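Wetodari Hand Gripper Kit, built and used in a shared workshop

I paid 238 for the Wetodari kit in May and have been building and using it at our workshop since then. It makes one hand-held gripper: a printed housing, two jaws, a camera mount and a strap. You work the jaws with your hand, the camera records what they do, and the recordings go toward training an arm. Our arm is a Lekeo, secondhand, and I wanted it to hang and take down hooks on a pegboard.

What comes in the box

The printed parts were clean, with very little to sand. The screws are bagged by size and the bags are labeled, but the manual calls them by different numbers from page 14 on. I lost most of an evening to that. The cable clip on the back of the housing is too tight for the cable supplied, so I opened it up with a round file. Frida Grímsdóttir built hers the same week and had the same trouble with the clip. Her jaws also needed a washer on one side before they closed evenly. Mine did not. 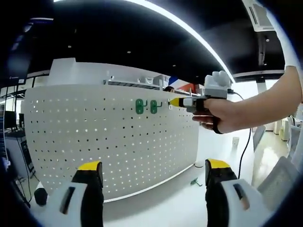 Reach is where the Wetodari design does well. The nose is narrow, and you can bring it in level without your knuckles hitting the board. I had tried the older Pridlow gripper before this and could never get it close to a peg without scraping the row above. Going after the small white peg next to the two green hooks, the yellow tip lines up and you can see where it is headed. The strap goes around the lower part of the hand and takes some of the weight, though I would like it wider. The cable is the weak point. It comes off the back and hangs down past the work, and a right-angle plug would help a lot.

Hooks are harder than pegs. They have a flat plate that wants to turn in the jaws, and if you grab one too low it tips as you push. The best hold I have found is on the stem, with the plate standing up above the tips. Squeeze gently. Dropped hooks are part of the job, so keep spares. 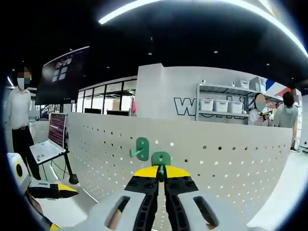

A green hook held in the jaws, with another already mounted on the board.

Recording

The software installs from a single file and ran on my laptop without extra drivers. It saves each attempt as its own clip, and deleting a bad one takes two clicks. I have kept 600 clips so far and thrown away plenty. Syncing two grippers is less polished – the second one sometimes has to be unplugged and plugged in again before the program lists it.

Wear

After 500 grabs I checked the jaw screws and found two that had backed out a little. Thread lock fixed it. The manual should mention this and does not. The yellow tips have held up fine.

Would I buy it again? Yes, at this price. Vídalín sells a ready-built version with a better plug and a wider strap, but it costs more than I want to spend on a tool that gets passed around a shared shop. If you have never put a kit together, set aside a weekend and sort the screws by length before you start.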